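The Slowest Pair of Hands in Stiltholm

Building a robot cell in a shared workshop is mostly a matter of tape

By half past seven on a November evening, the heating at the Stiltholm workshop has given up and the rest of us are pretending we haven't noticed. Somebody is sanding in the next room. I am on my knees, arguing with a corner bracket.

I joined the arm project in spring, on the theory that it would get me out of the house. The pitch was simple enough. Two robot arms, one table, an aluminum enclosure we would bolt together ourselves, and at the end of it a machine that could tidy up small objects. I have a teenager at home who can't do that, so I was curious.

The left arm is called Joko and the right one is Ahn. The names went to a vote and I was on the losing side. The software that runs them both is Oditz, written by members over two winters, and its version history reads like a divorce.

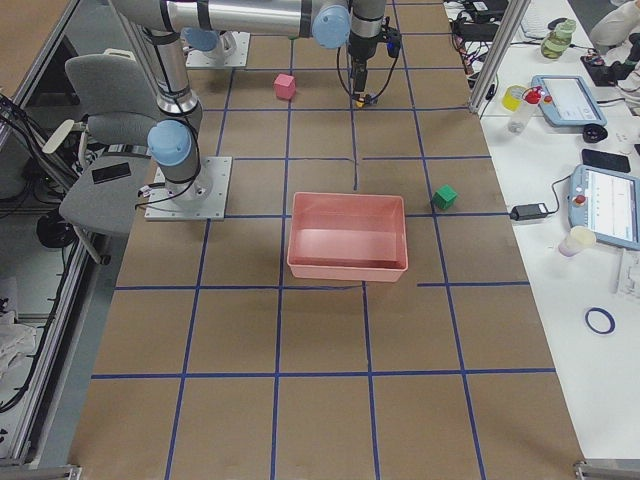
My first contribution was paper. The plan had called for a proper painted work surface with engraved lines, and a quote came back at $1,074. I suggested brown kraft paper and blue masking tape. The whole job cost less than lunch, and it only took three attempts to get the lines to meet. They wander a bit. I've been told that Oditz doesn't mind, which makes it more forgiving than my fellow members.

The cubes came next. Anyone who has spent time near a hobby robot will know about cubes. You may dream of an arm that folds shirts or makes an omelet, but you will spend your first year watching it pick up a cube. Ours are pink and green. I now have feelings about which is harder to grab (green, and I can't defend it).

A typical evening goes like this. You set out the cubes. You pick up the teach pendant, jog the arm over, and save a point. You do it again a little lower. After an hour you've saved a lot of points, your tea is cold, and you have automated something a toddler does for free.
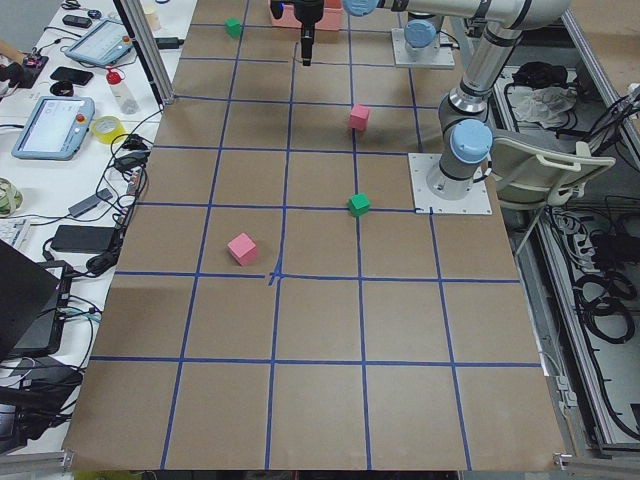
We keep a log, in a spiral notebook with a coffee ring on every page. As of last week it held 400 attempted picks, and 182 of those were marked good. Another 215 were marked bad. The remaining three just say "ask me later," in handwriting I recognize as my own.

The real trouble started when we let both arms work the same table. Each is perfectly polite alone. Together they behave like two people reaching for the last dumpling, and most of our autumn has gone into teaching them to wait. 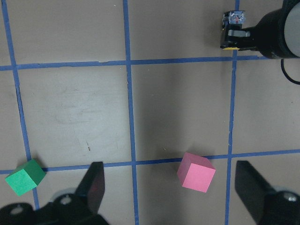
Two grippers, two cubes, and a good deal of blue tape.

We've agreed to try stacking after the holidays. I voted against that too.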